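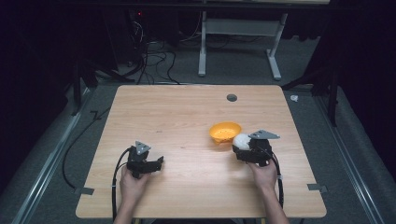 A white ball and a small orange bowl on one of the refreshed tables at Jumulwood.

The old worktables at the Jumulwood community workshop are back in use this month, and they look lovely! The tops have been sanded and given a new finish by Akpan, the joinery firm on Ernero Lane, who spent most of August on the job.

There are 11 tables in all, and they came to Jumulwood when the Ikine hall closed its craft room. Years of glue, paint and mug rings had turned them a rather sad brown. The pale wood has come up beautifully, and regulars at the Tuesday-style drop-ins (now open to everyone from age 5 upwards) have been running their hands over it ever since.
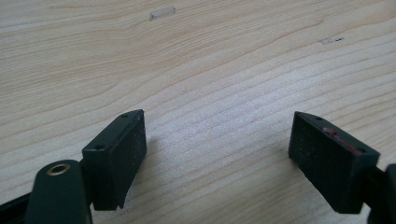

The grain shows up well in close-up, with a scrap or two still to be cleaned off.

It's the grain that people keep talking about. Wavy lines run across the wood and bunch together in places, then sweep off at a slant – one of the younger members says it looks like a map of a river. Small marks will creep in again, of course, and a little tape here and there is part of working life at a craft table.

The work cost £277 in materials, paid for by the spring plant sale, and Akpan gave their time for free. That leaves enough in the pot for 2 new lamps, which should be up before the evenings draw in.

Tables can be booked for sorting, modelling, games and small repairs, in the morning or after 5. Please bring a mat if you are using paint or strong glue, and wipe down before you go. The booking sheet is on the board by the front door, and the October page has just gone up.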